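The Gripper Bench at Silville
How one workshop keeps its hand-held tools ready for the next house
Dec 17, 2019

The workshop of Helia is on the upper floor of a former dairy in Silville, and it has only one long bench. At the left end the tools arrive. At the right end they leave. Between these two ends a gripper spends most of a day, and I came to follow one of them from end to end.

The company makes recordings of housework for teaching robot arms. A person carries a gripper in each hand, with a camera fixed over the jaws, and does with them what the arm must later do alone. The grippers go in pairs, and each pair has a case, a charger and a small grey book. The book is the first thing that is opened on the bench. It says how many recordings the pair has made since its last service, and what the wearer has noticed: a click, a slow jaw, a picture that became soft on one side.

The pair I followed had 1,517 recordings in its book. The limit is supposed to be 1,000, but in April the workshop moved from the ground floor and the service dates slipped. The technician on duty was not pleased with it. She wrote the number again on her own sheet, in red, and began with the pads.

The pads are the softest part of the tool and they are changed most often. They lie on the inner side of the fingertips, and they must hold a spoon or a sleeve without marking it. When a pad is older its surface becomes shiny, and the technician finds this by drawing her thumb along it, then by closing the jaws on a strip of cotton and pulling. If the strip slides before the small spring balance reaches its mark, the pad goes in the bin. Both pads of a jaw pair are replaced together. An old pad against a new one pulls the cloth to one side, and afterwards somebody must look through many recordings to learn why the towels are always crooked.

The old pad is lifted with a plastic blade. A metal one is forbidden at the bench, and there is a notice about it, written in large letters by someone who was clearly angry that morning. The glue underneath is rubbed away with alcohol, the surface rests for ten minutes, and the new pad is pressed on with a little clamp made from a clothes peg. The clamp is not elegant. It has been used on 372 fingertips, according to the pencil strokes on the wall beside it, and the workshop has bought no other.

Next come the joints. Each jaw is a chain of arms and links, and all the play in the chain arrives at the tip. The screws are turned a quarter back and then tightened again with a driver which slips at the set force. One drop of thread locker is enough. With two drops, some of it travels into the joint, and the jaw moves like a door in a humid summer. The technician opens and closes the jaws slowly beside her ear. She told me that she trusts this more than the gauge, though she uses the gauge also, and the gauge is what she writes down.
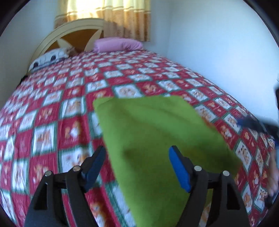 How often should the jaws of a hand-held gripper be checked for play?

Before every case leaves the workshop, and again by the wearer each morning, by closing the jaws on a feeler strip and moving the tip gently from side to side. A full tightening of the screws belongs to the service and should not be done in the field.

The camera takes longer than the joints. Its lens sees very wide, and the tips of both jaws must stay inside the view when they are open and when they are closed. On the bench there is a board with a printed grid, made by a sign shop called Benavides, and the gripper is laid in a cradle in front of it. If the grid comes out tilted on the monitor, the camera mount is loosened and turned by very small amounts. This part of the work has no rhythm. Sometimes it is finished at the first try, and on the day of my visit it took until lunch, with the radio turned off.

After lunch the tool is made to work. The technician has a folding table at the window, and on it she keeps an old flannel sheet and a box of cloths in plain colours. She picks up a cloth by the corner, lays it flat, folds it, opens it again. She uses thin fabric first because it is the hardest: the jaws must close fully and evenly, or the cloth stays where it was. Then she does the same with the second gripper, and then with both together. Shadows are also looked at here. A jaw held low throws a dark area across the cloth, and a camera whose exposure is set badly will lose the fold lying inside it.

The software on the monitor is named Ostari. It draws the opening of the jaws as a line, and a healthy gripper gives a line with clean slopes. Ours had a small step in the middle of every closing. The technician looked at it for some time, took the left jaw apart once more and found a thread of lint wound around a pin, thin as a hair and grey from grease. She kept it on a piece of tape in the grey book, beside the date.

I asked what wearers do wrong most often. They put the grippers down on the tips, she said, when they want a free hand to move a chair or drink some water. The tips look strong but they are made to be pressed from the inside. The cases now have a foam block with 2 hollows, so the tool can be set down on its back, and fewer bent fingers come home.

Late in the afternoon the step in the line was gone. The screws got a dot of white paint, so that any turning can be noticed at the next visit, and the book received a new page that starts from zero. The case was closed and placed on the shelf by the stairs, where a paper label already gave the address of the next house. Another case was waiting on the left end of the bench, and its book was very thick.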